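From: Yesenia Alvarado
To: packing-floor list
Subject: Re: Re: what happens to second shift when the arms come in

Kerstin Wunderlich wrote:

> Has anyone been through this yet? Hulme is getting two picking arms
> in November and the announcement was four paragraphs, three of them
> about excitement. My people want to know if they still have jobs, and
> I would like to know what to tell them before Sunday's shift.
> Also, does the thing really handle soft fruit, or is that a sales
> video?
>
> Kerstin

Kerstin,

We've had ours since spring, so I can tell you what it did to us, with the warning that our site is smaller than yours and our management is fonder of laminated signs.

Jobs first. No one on second shift was let go. Two people left and weren't replaced, and you can decide for yourself what to call that. Everyone else got a new title. I used to be a packer and now I'm a cell operator, and the raise that came with it would buy you a decent sandwich. Ask about the pay grade before the titles go out. We asked after, and Chiamaka Oyelaran spent most of the summer in meetings getting it sorted.

What changed most is what part of you gets tired. I used to go home with a sore back. Now I go home with a sore back on Mondays, when we still hand-pack the mixed boxes, and the rest of the week it's my eyes. You stand there and watch a machine do your old job slower than you did it, and you step in when it gets confused. It gets confused by stickers, by shadows and by anything that has rolled up against anything else. We named ours Koko, which was a mistake, as people now apologize to it.

The numbers, for what they're worth: we were told 4,000 pieces a shift. The first good week we got 2,000, and there was cake. Stops are logged by a program called Clova, which wants a reason code every time. There's one code for "dropped" and one for "other," and you'll be astonished how much of human experience fits under "other." Push to have the operators write the codes. Itzel Montes got us a proper list in the end, and the reports went from useless to merely annoying.

On the fruit question, it does round things well and long things on a good day. Put the two side by side and it has opinions. The fingers have to come down between the pieces, and from where they sit there isn't much of a between. 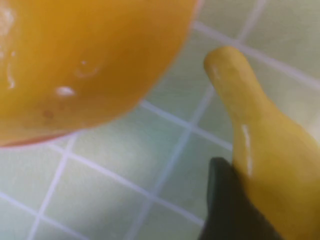 Grip force is the other half of it. Ours came set for something closer to a hockey puck, and the installer left before lunch. Abimbola Adeyemi turned it down one notch at a time over a whole shift, writing each setting on a piece of tape stuck to the guard. The tape is still there and it's the best documentation we have. Make sure somebody on your floor gets the login for that screen, in writing - we waited nine days for ours.

As for what to tell your people, I'd tell them what you know and which things you asked and didn't get answered. Ours took that better than the exciting paragraphs. Also tell them the break schedule will try to follow the machine's, and to fight that one early.

I can send the stop code list if you want it. It's a spreadsheet and it's ugly.

Yesenia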